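홈 제품 정수·급수 부속 자료실 대리점 문의

검색어를 입력하세요 검색 상세검색

Fluvau 인라인 정수 필터 (냉장고 급수용, 외장형)

제조: Jenemov
국내 공급: Casier
하우징 설계: Stankevičius

제품 개요

Fluvau는 급수 배관 중간에 연결하는 외장형 카본 블록 필터다. 급수관이 연결되는 냉장고, 제빙기, 탁상형 정수 기기에 사용한다. 냉장고 내부에 전용 필터 자리가 없는 기종, 또는 내장 필터를 바이패스 플러그로 대체한 기종을 기준으로 설계하였다. 지하수, 빗물, 해수 담수화 원수에는 사용할 수 없으며 수도 직결 배관의 냉수측에만 연결한다.

하우징은 폴리프로필렌 일체 사출품이고 양 끝단에 원터치 피팅이 조립되어 출고된다. 여과재는 압출 성형 카본 블록이며 바깥쪽에 부직포 전처리층을 감았다. 여과재만 따로 교체하는 구조가 아니므로 수명이 다하면 카트리지 전체를 교체한다.

주요 사양

하우징 외경: 60 mm
상시 사용 시 통수 용량: 1,000리터 이상
포장 중량(브래킷, 튜브 포함): 1,431 g
연결 방식: 원터치 피팅, 양단 동일 규격
설치 방향: 수직 권장, 수평 가능
사용 수온: 냉수 전용
색상: 백색 단일

통수 용량은 탁도가 낮은 수돗물을 일정 유량으로 흘린 조건의 값이다. 노후 배관 건물에서는 전처리층이 먼저 막혀 유량이 떨어질 수 있다. 이 경우 카본 블록의 잔여 수명과 관계없이 교체한다.

구성품

카트리지 본체 한 개, 고정 브래킷 두 개, 브래킷용 나사, 급수 튜브, 튜브 고정 클립, 교체일 기록 스티커. 분기 밸브와 감압 밸브는 포함되지 않는다. 수압이 높은 저층 세대에서는 감압 밸브를 필터 앞단에 설치할 것.

설치 위치

냉장고 뒷면과 벽 사이, 싱크대 하부장, 냉장고 옆 수납장 안쪽 가운데 한 곳을 선택한다. 냉장고 뒤에 둘 경우 벽과의 간격을 80 mm 이상 확보한다. 간격이 모자라면 튜브가 꺾여 디스펜서 유량이 줄고 제빙 주기가 길어진다. 압축기와 응축기 주변은 온도가 높으므로 피한다. 하부장에 둘 경우에는 온수 배관과 접촉하지 않도록 클립으로 튜브를 분리 고정한다.

설치 순서

급수 밸브를 잠그고 디스펜서 레버를 눌러 잔압을 제거한다. 튜브 끝을 전용 커터로 직각 절단한다. 가위로 자른 단면은 눌려서 타원이 되며 누수의 주된 원인이다. 본체에 표시된 화살표를 물이 흐르는 방향에 맞추고, 튜브를 멈춤턱까지 밀어 넣은 뒤 가볍게 당겨 체결 상태를 확인한다. 고정 클립을 끼운다.

급수 밸브를 천천히 열고 피팅 양단의 누수를 점검한다. 이후 디스펜서에서 물을 빼내 초기 세척을 한다. 처음 나오는 물에는 카본 미분이 섞여 회색을 띨 수 있으며 색이 없어질 때까지 버린다. 제빙기가 있는 기종은 첫 얼음도 사용하지 않는다.

교체 및 보관

교체일은 동봉된 스티커에 적어 본체에 붙인다. 냉장고의 필터 교체 표시등은 내장 필터를 기준으로 작동하므로 Fluvau의 수명과 일치하지 않는다. 장기간 집을 비운 뒤에는 고인 물을 충분히 빼고 사용한다. 미개봉품은 직사광선을 피해 실온에 보관하고, 한 번 통수한 카트리지는 동결되면 하우징에 균열이 생기므로 재사용하지 않는다.

4월 출하분부터 브래킷이 나사식에서 나사·양면테이프 겸용으로 변경되었다. 기존 브래킷과 본체는 서로 호환된다.

적용 기기

급수관 연결식 디스펜서가 있는 냉장고. 물통에 직접 물을 채우는 기종에는 적용되지 않는다. 기종별 피팅 규격은 자료실의 호환표를 참조. 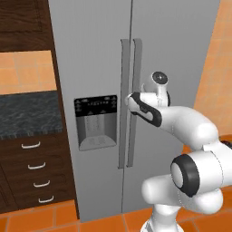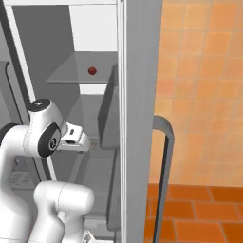 위: 얼음·물 디스펜서가 있는 양문형 냉장고. 아래: 칸이 나뉜 회색 캐비닛의 열린 내부.

사용자 의견

물방울집
하부장에 세워서 달았습니다. 브래킷 나사가 짧아서 얇은 판에는 괜찮은데 두꺼운 판에는 따로 사야 합니다.

동네설비
커터 꼭 쓰세요. 누수로 불려 가 보면 대부분 단면 문제입니다. 제품 불량은 아직 못 봤습니다.

ksj_home
냉장고 표시등이 계속 빨간색인데 초기화 버튼을 길게 눌러야 꺼지네요. 설명서에 한 줄 넣어 주시면 좋겠습니다.

Casier 고객지원
초기화 방법은 냉장고 제조사마다 달라 해당 기기의 설명서를 확인하셔야 합니다. 긴 나사는 부속 메뉴에서 별도로 주문하실 수 있습니다.

물방울집
답변 감사합니다. 나사 주문했습니다.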